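Home Datasets Docs Changelog Contact

# Trestik Household Packaging Terms

A word list and record set for the short product terms printed on everyday grocery and kitchen packaging. It was put together for Gomness, a small shopping-list app, and is kept as a separate project so other people can use the tables.

## What is in it

The set is made of plain CSV files. One row is one term as it would be written on a shopping list or a shelf label, matched to a category and to the other spellings we accept for it.

- `terms.csv` – the main table
- `variants.csv` – alternate spellings, plurals and short forms
- `categories.csv` – the category tree, 58 leaf categories under 5 top-level groups
- `notes.csv` – free-text comments from the people who did the sorting

The top-level groups are Food, Drink, Cleaning, Paper and Wrap, and Personal Care. Pet food sits under Food. We went back and forth on that and may split it out later.

## Columns in terms.csv

`term_id` is a fixed string and is never reused, even when a row is dropped.

`term` is the preferred form, in lower case, with no brand name.

`category_id` points to `categories.csv`. Each term has one category only. If a product could go in two places, we picked the one where a shopper would look first and left a comment in `notes.csv`.

`unit_hint` is the usual way the item is counted: box, roll, bag, bottle, can, each. It can be empty.

`region` is US, UK or both. "Cling film" is UK, "plastic wrap" is US, and "food wrap" is marked as both.

`status` is active, merged or dropped. Merged rows keep the `term_id` of the row they were merged into in the `merged_to` column.

## How the terms were gathered

The first list came from item names typed by Gomness users who had agreed to share them. Names were stripped of account data before we got them. We removed anything with a personal name, a phone number or an address, and then removed anything that only one user had ever typed.

A second batch came from Cludance, a store label printer, as a single spreadsheet with heavy use of abbreviations. These were expanded by hand. Where we could not tell what an abbreviation stood for, the row was left out.

Each term was sorted by 3 people working apart. If all of them agreed, the row went in as is. If they did not, it was talked through and the result was written in `notes.csv`.

## Brand names

Brand names are not included in the `term` column. Some words started as brands and are now used by shoppers for any product of the type. These are in `variants.csv` with `generic_use` set to yes, and they point back to the plain term. We make no claim about the legal standing of any of these words.

Words printed on a pack are often in a different order from the words people type. The table follows what people type – the pack wording goes in `variants.csv` if it differs.
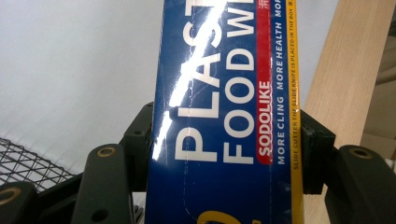 *Food wrap, boxed. Category: Paper and Wrap.*

## Known problems

- Spices are thin. Many are listed only in the US form.
- `unit_hint` is unreliable for fresh produce.
- There are 17 rows in Cleaning that overlap with Personal Care, mostly wipes and hand soap. They are tagged `review` in `notes.csv`.
- Plurals were made by script and a few are wrong ("kales", "rices").
- Baking parchment and greaseproof paper are treated as the same thing. They are not quite the same thing.

## Loading the files

All files are UTF-8 with a header row and commas as separators. Fields with a comma inside are quoted. Spreadsheet programs may turn some `term_id` values into dates, so import that column as text.

The Jang loader reads all four files and checks that every `category_id` exists. It stops at the first bad row and prints the line number.

## Versions

April 2023 – first public release. The next update is planned for September and will cover the spice rows and the script-made plurals.

## Use and license

Free to use, change and share, with credit to the Trestik project. Please keep `notes.csv` with the other files if you pass the set on. Corrections can be sent through the Contact page; include the `term_id` and the change you want made.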